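Search this site Enter keywords Go

Favidel hand drum set, small size, for the toddler room

Bought the 2 drum set in November after our old tambourine finally lost its last jingle. Used it most mornings since, usually circle time, sometimes that long stretch before lunch when everybody's cranky. Quick notes before I forget.

Sound first. Low, warm, not too loud. You can run it with a full room and still hear kids singing over it. Bigger drum has a nice round boom in the middle and a drier tap near the rim, and the kids found the difference on their own in one morning. Smaller one is kind of dull. Higher, sure, but it doesn't ring. Mekdes likes it better than I do, she uses it for the quiet part of the rain song.

Mallets are the weak spot. Heads are glued on and one came off in the second week. Wrote to Favidel, got a new pair, no fuss. Still, I check them every time before handing them out. With the under-twos we just do hands only now, and its better anyway. They feel the buzz in their palms. 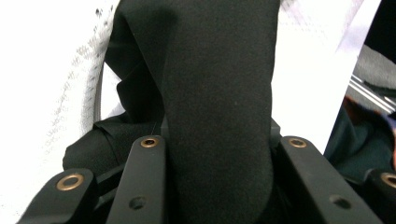
Can you tune them? Only a little, by warmth: leave the drum in a warm room for a while and the pitch comes up, but there are no lugs or screws to turn.

Price was 44 dollars for the pair. The Planard set I looked at was 100 and has real tuning hardware, which for three year olds, who cares. If you teach older kids, maybe spend the extra. Hawi has the Planard ones in her music room and they do sound better, I'll give her that. Heavier too. Mine a four year old can carry across the rug by himself.

Cleaning: damp cloth on the rims, dry cloth on the heads. Don't spray anything on the heads. Strap on the big drum frays a bit at the stitching, keeping an eye on that.

What works best for us is copy-me. I play two beats, they play two back. Then loud, then soft, then stop. Stopping is the hardest and teh funniest. Ibsa does it with names, one tap per syllable, and the shy ones will join in for that when they won't sing.

Would buy the big drum again. Small one, probably not, if they sold them seperately.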